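Report the Second Try
Perrine Chauvin
Tuesday, February 12, 2019

Most papers on bin picking give one number, and the number is the share of grasps that worked. I have written papers like that myself. I think we should stop, or at least stop putting that number first.

The usual test goes like this. You fill a bin with objects the robot has not been trained on. The robot picks until the bin is empty or until it gives up. You divide the successful picks by the attempts and print the result in the abstract. If it is higher than the last group's result, the paper has a good chance.

The trouble is what the division hides. Last November our group at Firnammont ran 900 grasp attempts with a method we call Fokillow. It looks at a depth image, proposes a set of grasps, scores them, and sends the arm to the best one. The success rate was 84 percent. The older method we compared it with, Besson, got 62 percent on the same objects. On paper that is a clear win, and we were pleased with it for most of a week.

Then Bastien Mallet went through the logs attempt by attempt, which none of the rest of us had done. He wanted to know what happened after a miss. With Fokillow, a miss was very often followed by another miss on the same object, with nearly the same grasp. The arm would close on a bad spot, come up with nothing, take a new image, see a pile that had barely moved, and choose the bad spot again. The longest run of this was 9 attempts. Besson missed more often, but its misses were spread out. It was a noisier method, and the noise kept it from getting stuck.

Anyone who has to run one of these cells would care about that difference. A miss costs a few seconds. A robot that makes the same miss until somebody walks over and moves the object costs a good deal more, and it takes up a person's time as well. The success rate treats both as the same kind of failure.

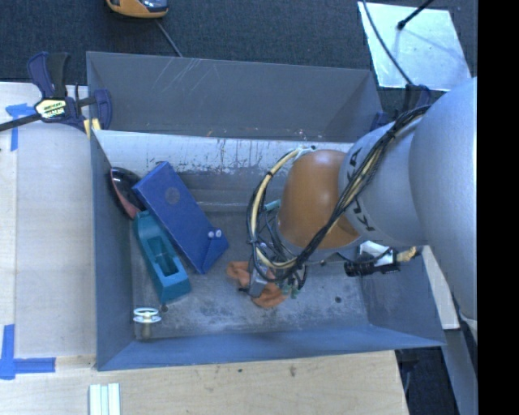 Soft things and stiff things in the same bin make this worse. A box has flat faces and the score for a grasp on it means something. A piece of cloth has folds, and a fold that looks like a good edge in the depth image may give way when the fingers close. The scorer does not learn from that. It was trained before the test began, and the next image of the cloth looks good to it in the same way. If your test set is all boxes and bottles you will hardly ever see the problem, and a good many published test sets are close to that.

So my proposal is a small one. Next to the success rate, print the success rate of the second try, meaning the attempt made right after a miss. If the two numbers are close, the method recovers. If the second is far below the first, the method repeats itself, and readers should know. It takes no new hardware and no new trials. Everyone already has the logs.

I have heard two objections. The first is that this can be fixed with a rule: after a miss, forbid any grasp near the last one. We added such a rule and it helps. It also sends the arm away from objects that only needed a slightly deeper reach, and it has a radius that must be set by hand. I don't mind the rule. I mind that several groups use one and mention it in a single line of the appendix, or leave it out. If the rule is doing the work, it is part of the method and it should be tested with and without.

The second objection is that misses are rare in a good system, so the second-try rate rests on few samples. That is true, and the answer is to print the count beside it. A weak number with its count is still more use to me than a missing one. At 84 percent on 900 attempts there were plenty of misses to look at.

Reviewers could help here. When we sent an early draft to a workshop, one review asked for a higher success rate and none asked what the robot did when it failed. We are now rerunning the comparison on Trarnia, our newer object set, which has more cloth, bags and brushes in it. The second-try rates will go in the first table, beside the usual ones, and I expect Fokillow will look worse than it did in the fall.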